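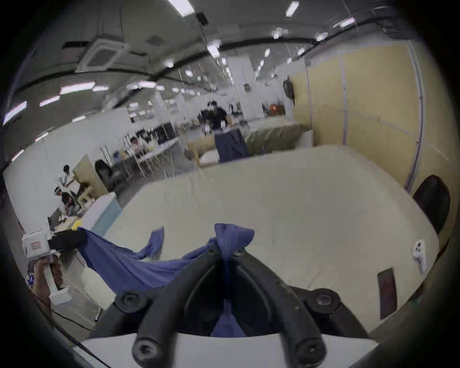 Lallham > Student Projects > Garment Handling > Notebook

Entry 14: two-gripper unfolding, knit tops

October, started 9:40 am
Written up by Sinéad Duggan

Purpose of the session: collect hand-held gripper demonstrations of the unfold step for the Stoltport student round. The rules ask for a single garment taken from a crumpled start to a flat state on the table, two grippers only, no fingers on the cloth. Folding is scored separately and is not covered in this entry.

Setup. Blue garment for the whole session. Finger tips checked for play before the first take and the left one retightened. Clocks synced on both grippers. Wusero logger running from the start, session folder named after the entry number.

Procedure as run:
1. Drop the garment on the table from chest height. Do not arrange it.
2. First gripper takes any visible edge and lifts until the cloth clears the table.
3. Second gripper finds a hem or shoulder seam on the hanging part and closes.
4. Pull apart slowly until the cloth between the grippers is taut.
5. If the first grip is holding a bunch, lower, release, regrip on a single layer.
6. Lay down away from the body, release both.

Counts. 480 takes logged, 441 kept after review. Rejects were mostly dropped tracking on one side when the cloth hung over the camera. A smaller group had the operator pausing with the gripper half closed, which the segmentation script reads as two grasps. Script needs a minimum dwell setting. I have put a ticket in.

Observations. Step 5 takes more time than all the others together. A bunched grip feels secure and the operator tends to keep it, then the far corner never comes free. Takes where the regrip was done early ended flatter. I would like the instruction sheet to say "regrip before pulling" in step 4 and drop the present wording.

Closing force is still set by feel. Heffernan uses a stop on the trigger for thin knits. Worth copying if the part can be printed in our material. 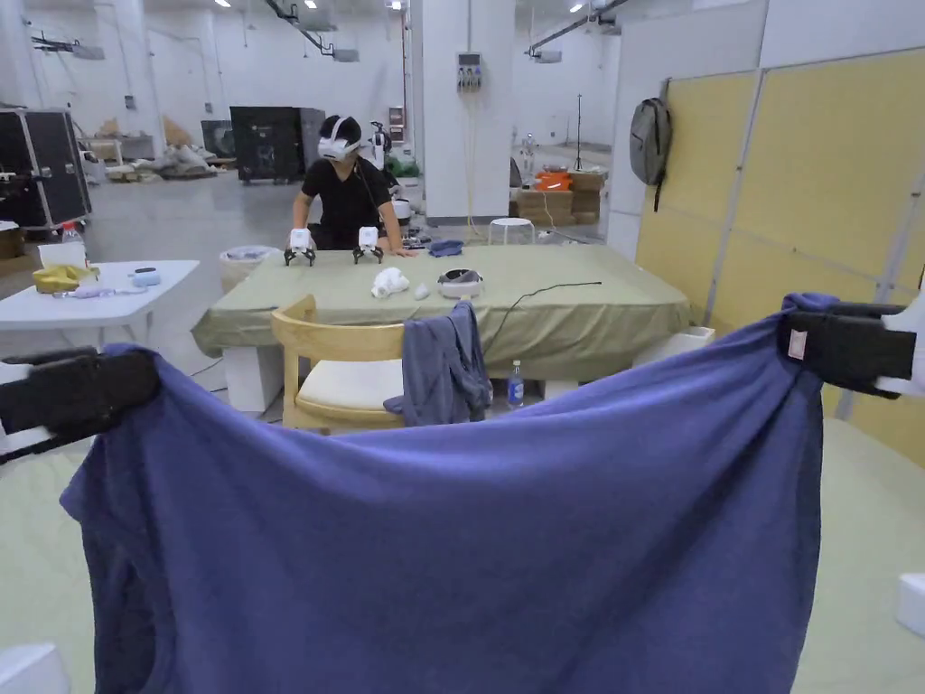 Azlan Pelupessy

Adding to Sinéad's entry, 4:15 pm. I went through the kept takes for the hold at both upper corners, which is the state we want before lay-down. Two points.

The top edge bows when the grippers are at equal height but too close together. The bow carries into the lay-down and leaves a ridge across the chest. Widening the hold removes it, up to the point where the knit starts to stretch. We have no number for that point yet. Proposal: mark the target width on the table edge with tape and log it as a fixed parameter.

Sleeves. When a sleeve doubles under the body, the corner hold looks correct from the gripper cameras and the fault only shows in the head view. Labels for this state should be made from the head view only. I have relabeled the first batch and will do the others tomorrow.

Open: dwell setting (Sinéad), trigger stop drawing (me), wording of step 4 (both).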